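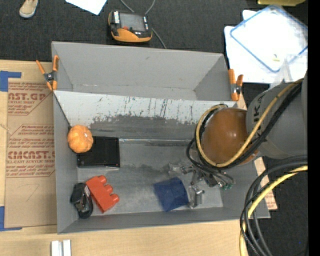

*Orange spring clamps on a gray bin.*

# About Gentile Bookbinding School

We teach people to make books, mend books, and (on a good evening) argue pleasantly about glue. The school is on the second floor of the old Gitiron building in Drotthorpe, up the wide stairs and past the door with the brass fish on it. If you smell wheat paste, you've found us. If you smell coffee, you've found the accountant next door, who is very nice and will point you the right way.

## How we got started

Ornella Fontana learned to bind books the slow way, working for a man who repaired church ledgers and hymnals and who did not believe in explaining anything twice. She swept floors for a whole winter before she was allowed to sew a single section, and then he took it apart in front of her and handed her back the thread. She still tells this story to beginners, mostly so they know they're having an easier time of it! After that came years of library work, mending the same kinds of damage over and over: split hinges, loose spines, pages that somebody had lovingly put back in with packing tape.

The school began in her dining room with four neighbors, one borrowed press and a stack of cereal boxes cut down for boards. Gentile is her grandmother's name, and the dining table had been her grandmother's too, so it seemed right. The table has come with us through every move. It has a burn mark at one end from a glue pot, and people who took the early classes like to go and find it when they visit.

Kianoush Farahani signed up for a weekend class intending to make one photo album for his sister's wedding. The album got done, a little late, and he kept coming back. He had been a typesetter and then a high school art teacher, so he knew a great deal about paper already and even more about getting a roomful of tired people to settle down and try something. He now runs the beginner program and the marbling workshops, and he's the one who answers the phone, unless his hands are in the marbling tray, in which case please leave a message and give him until supper.

We moved into the Gitiron building when the dining room could no longer hold the paper, never mind the people. It had been a hosiery warehouse and then a dance studio, and there's still a long mirror on one wall that we never got around to taking down. Students have grown fond of it. You can check whether your spine is straight from across the room, and that goes for both kinds of spine.

## What we teach

Most people start with **First Book**, an evening course where you fold, sew, glue and cover a plain blank book of your own. You need no experience at all. You'll use a bone folder, a needle, linen thread and a knife, and by the second meeting you'll have opinions about all of them. We keep this class to 3 students per table so that everyone can see the teacher's hands.

After that the road forks, and you can wander down it at whatever pace you please:

- **Cloth and Case** covers hardcover binding, rounded spines, headbands and making your own book cloth from fabric. Bring an old shirt you love, if you have one.
- **Mending Circle** is for people with a damaged book and the patience to fix it. Cookbooks and family Bibles come through the door more than anything else, with field guides a close third.
- **Marbled Papers** is messy, loud and very popular. Wear something you don't care about.
- **Leather, Slowly** is taught by Ornella over a full season. We do ask that you take Cloth and Case first, and we ask that you sharpen your own knife, which takes up most of the first meeting.
- **Naris** is our open studio night, named after the cat who lived in the dining room and slept on every finished book she could reach. Current and past students can use the presses and the board cutter, share a pot of tea, and get unstuck.

We're also happy to put together a class for a family, a reading group or an office. One retirement party had us bind a farewell book while the cake was being cut, and we would only suggest, kindly, that you do the binding first and the cake second.

## How we like to work

Our classes are slow on purpose. Paste needs time to dry and boards need a night under weight, and we've stopped apologizing for sending people home with nothing in their hands after the first evening. Your book stays with us in the press and you get it back flat. We know it's hard to leave it. Ornella still comes in early to peek at hers.

We teach by showing, then by letting you try, then by showing again. If you cut something crooked, we'll help you work out whether it can be trimmed, covered or turned into a smaller book. A lot of our favorite small books began as larger ones. Both teachers are left and right handed between them (Kianoush is the lefty), so please say which you are when you register and we'll seat you where you can follow along most easily.

Tools and basic materials are included in the price of every class. We buy plain paper in bulk and the decorated sheets a few at a time, mostly from people who make them by hand, so the pattern you admired last spring may well be gone. There'll be another one. If you have your own paper, bring it in and we'll look together at which way the grain runs before you cut into it.

## The shelf

Near the door is a shelf of student books, and you're welcome to take them down and open them. When we last wrote up the register there were 148 on it, plus one that is really a box, but its maker felt strongly. Every student may leave one book on the shelf and trade it later for a better one, and quite a few have traded up several times. The register itself is bound in green cloth and runs to 1385 numbered pages, all in one volume, and it was a terrible idea to make it that thick — Ornella says so herself. It takes two people to close it properly.

## Coming to see us

Visitors are welcome during open studio nights and on most afternoons, though it's kinder to call ahead if you'd like somebody to look at a book with you. We can usually tell you in a short chat whether a repair is something you could learn to do, something we'd happily do for you, or something best left in a nice box. We don't give valuations and we're hopeless at guessing what things are worth.

The stairs are wide but there are more than 30 of them, so if stairs are a trouble for you, use the freight elevator on the alley side. Ring the bell and one of us will come down and ride up with you. Parking is free behind the building after supper time.

In November we hold our open house, with cider, a paper sale and a table where children can sew a pamphlet with a big blunt needle. The leftover paper goes in the baskets by the stairs, and you can take as much of it home as you can carry.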